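Domingo Benítez makes rolling pins and serving spoons under the name Vallorau, and most of what leaves his workshop has somebody's name on it. He started with a lathe and a borrowed pyrography pen, selling at a spring fair one April. He now uses a laser for the lettering and still turns every pin himself.

"People think the engraving is the job," he says. "It takes a few minutes. The turning and sanding take most of the morning."

The rolling pins come in beech or cherry. Beech is the cheaper of the two and sells better, mainly for weddings and housewarmings. Cherry goes darker over the years, and the engraving can become harder to read against it, so he cuts it slightly deeper.

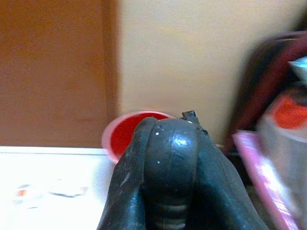

He allows up to 30 characters on a pin, spaces included. Customers often ask for more. One wanted a whole recipe for shortbread, and he talked her into putting the title on the pin and the method on a flat spoon rest.

"I would sooner lose the sale than send out lettering you need glasses for," he says. "It's a present. It should be easy to read when the paper comes off."

The finish is a food-safe oil he buys from a small supplier called Aravena. Each piece gets three coats, with a night between them. He tried a harder wax for a while and went back to oil when flour began sticking to the pins.

Spelling is the main cause of trouble. He asks every customer to type the name twice on the order form, and he sends a picture of the layout before he cuts anything. Even so, he has remade a few.

"I had a Catherine that should have been a Katharine. She had approved it – her own sister – so it was nobody's fault but hers. I did it again at cost."

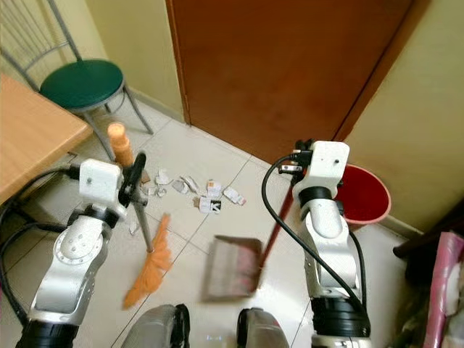 How long should people allow for an order?

"Ten working days in normal months, and three weeks before Christmas. If it's needed sooner, write to me first and I'll say whether I can do it."

The most popular line is the Flusen set, a pin and two spoons in a cotton bag, which costs £47. He sold his first batch to a kitchen shop called Omia, which still stocks a plain version without names. Personalised ones are only sold direct.
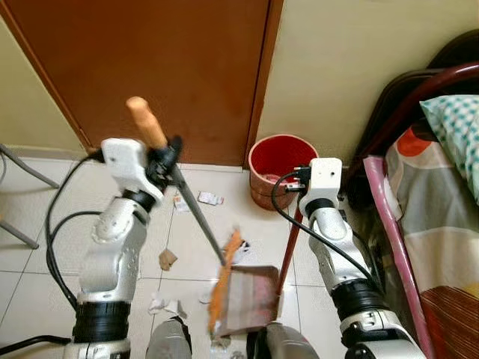 He keeps a paper ledger of every engraved piece, numbered in order. The last entry when we spoke was 2,223, a spoon for a retiring school cook. The number isn't marked on the wood, but he can look up the lettering and size if somebody wants a matching one later.

Care is simple enough. Wipe it, dry it straight away, keep it out of the dishwasher, and oil it when it starts to look pale.

"Use it, though," he says. "I get told they're hanging on a wall. I'd like them to have some pastry under them."

He is working on a smaller pin for children next, in beech only, with room for a first name.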